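Open day at the Drolden lab: gallery

Posted 21 November 2021

I've been promising to put this page up since I got back, and I finally sat down with a pot of tea and did it. The Drolden people opened their robotics lab to visitors for one afternoon, my neighbour Yulan Guo had a spare ticket, and I said yes before she'd finished the sentence. I fix sewing machines for a living and know next to nothing about robots, so don't expect an expert's report. What you get is a lot of me being excited about pens.

There were 43 of us, split into small groups so we could get close to the benches. Ours was led by Kyriaki Bakalis, who was lovely, talked very fast and let us ask anything we liked (my first question was where the toilets were, sorry Kyriaki).

Getting there

The lab is on the old Konstantinidis site, past the tile warehouse, and the bus drops you on the wrong side of the dual carriageway. If you go next year, stay on for one more stop and walk back. Coffee was in the entrance hall, with those little oat biscuits, and I had more than my share.

We had a short talk first. Kyriaki's group works on getting robots to do small jobs with their hands, or what passes for hands: putting things in pots, taking them out again, folding a cloth, closing a lid. She said the project is called Zelteo and that it began with 2000 recordings of people doing ordinary table-top jobs, which all had to be watched back and sorted. I asked who did the watching. She put her own hand up.

Round the benches

The bit I'd been waiting for! We went in past the desks and along to the tables where the work gets done. The lab is one long open room, bigger than I'd pictured, and I could happily have spent the whole afternoon just nosing about at the metal framing, all those neat slots and bolts. I've since priced some up for my own workbench and had to have a sit down.

First stop was the cloth table. A robot arm was learning to fold a tea towel and it got one corner over very nicely, then took hold of the wrong layer and pulled the lot into a heap. A big "ohhh" from our group. Kyriaki said that was a fairly normal morning. I've had apprentices who started out worse, and cloth is a swine even when you can feel it between your fingers.

Next to that was a bench run by Jokemar, who make the gripper fingers. They had a tray of them to pick up and squeeze, and the soft ones feel just like the rubber feet on an overlocker. I asked what they do when the rubber goes shiny and stops gripping, and we got into a proper chat about talc and surgical spirit that I think lost everybody else. Yulan wandered off to look at the cable runs.

Then the pen job, which was my favourite. It sounds like nothing: you take a marker, you put it in the pen pot, you take it out, you do it again. The way they teach it is with a gripper you hold yourself, with a camera on it, so the robot has a record of the job from down where the fingers are. I'd assumed somebody sat at a screen typing in instructions, and there's still some of that, but a lot of it is people patiently doing the same small thing over and over.

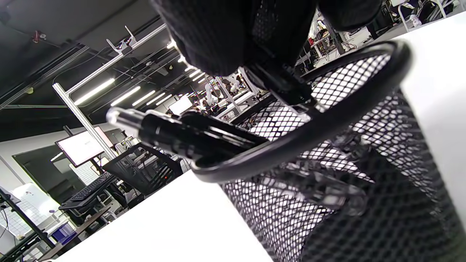 I had a go with the hand-held gripper myself and managed 6 tries before my wrist started grumbling. My first pen went on the floor. So did my second. It's a funny feeling, having to think about something you've done all your life - where the end of the pen is, how far it has to lift before it clears the rim, when to let go. Yulan got hers in first time and has mentioned it on every phone call we've had.

A boy in our group, he can't have been more than ten, asked whether the robot knows it's a pen. Kyriaki had a good long think and said no, not the way he does, but it knows a fair bit about long thin things. He seemed happy with that. I've been turning it over ever since.

Afterwards

We finished with questions back in the hall. Somebody wanted to know how long it'll be before one of these can load a dishwasher, and Kyriaki wouldn't be drawn. She did say the team was 19 people at the last count and that they're after more visitors to try the hand-held gripper, as everyone moves a bit differently and they want plenty of that. My name's on the list. I've been practising at the kitchen table with the barbecue tongs and a biro.

If you were there and have any pictures of the cloth table, please send them over and I'll add them here with your name on. I was so busy willing that tea towel to fold that I didn't take one.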